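Eleo Throw-ins
Data card and README

What it is

Eleo Throw-ins is a table of 2228 throw-ins from 100 football matches in the Clurnthorpe Sunday League, first division. Each row is one throw-in: who took it, from where, to whom, and what happened with the ball in the next seconds. We made it because the event data we could find for amateur football has goals, cards and substitutions, and almost nothing for the moments when the ball comes back into play.

The data was collected by hand from match video. The work was done by Kirsten Snorradóttir, Esben Bjarnason and Kári Hviid. Charmaine Nkuna wrote the scripts for checking and export. 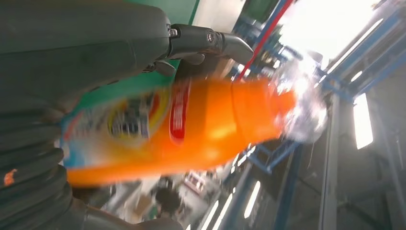 Page 2 of 9

Files

throwins.csv - the main table, one row per throw-in
matches.csv - one row per match, with home team, away team, final score and pitch code
pitches.csv - length and width of each pitch in meters
players.csv - anonymous player codes with position, no names
check.py - runs the consistency tests, needs Python 3.6 or newer

All the CSV files are in UTF-8 with a comma as separator. Empty cells mean that the value could not be seen on the video. They do not mean zero.

Main columns in throwins.csv

match_id: the same code as in matches.csv
half: 1 or 2
clock: minutes and seconds from the start of the half, by the video and not by the referee's watch
team: H or A
thrower: player code
x, y: place of the throw, in meters from the corner to the left of the home goalkeeper at kickoff. The teams change sides after the break but the coordinates do not turn.
length: short, medium or long. Long is any throw over 25 meters.
receiver: player code of the first player to touch the ball, also when this is an opponent
kept: 1 if the throwing team still has the ball five seconds after the first touch, otherwise 0
foul_throw: 1 if the referee gave the throw to the other team

How we coded it

Every match was coded by one person and then read through by a second. When the two did not agree, the third one decided. The most difficult column was kept. In amateur matches the ball often goes up in the air two or three times after a throw, and it is hard to say which team has it at second five. Our rule is that a team has the ball when one of its players has touched it last and can play it again without a challenge. If neither team fulfills this, the value is 0.

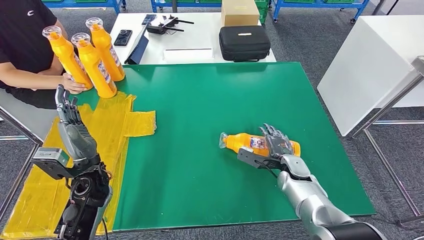 Bottle on its side on the green table.

For length we measured from the thrower to the place of the first touch. On pitches where the camera stands low this is less exact, and for those matches the column length_sure is set to 0. Please use this column if you study long throws. In the first version we did not have it, and one reader wrote to us that Brilus Athletic seemed to have the longest throws in the division. The reason was only the camera at their ground, which stands behind the bench.

Known problems

The matches are not a random sample. We could use only those where at least one club made a video of the whole game, and the richer clubs do this more often. Kirkegaard Rovers are in the data much more than the others.

Player codes are stable inside one season only. A player who moved to a different club in the winter has two codes, and we cannot join them again.

Quick throws are probably missing sometimes. Some of the people filming turn the camera to the bench when the ball goes out, and when it comes back the game is already running. We marked those moments in matches.csv under gaps - a large number there means that you should be careful with the match. 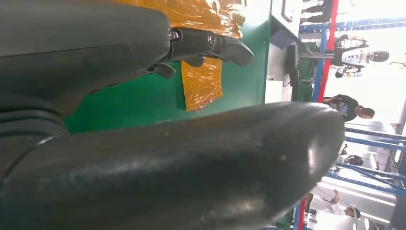
Foul throws are also a weak point. Referees in this division seldom call them, so the column tells more about the referee than about the thrower. We thought of adding our own judgment of the feet and the arms, but on most videos the feet cannot be seen well enough.

Changes

1.2 - length_sure added, pitch widths corrected for two grounds
1.1 - wrong half numbers repaired in October, thanks to Sigrún Hallgrímsson for the report
1.0 - first release

Last edited 05/11/2019.

Use

You may use the data for study, teaching and writing, also in paid work, if you name Eleo Throw-ins and the version number. Please do not try to find out who the players are. If you find an error, send us the match_id and the clock value together with your correction, and we will look at the video again before we change the row.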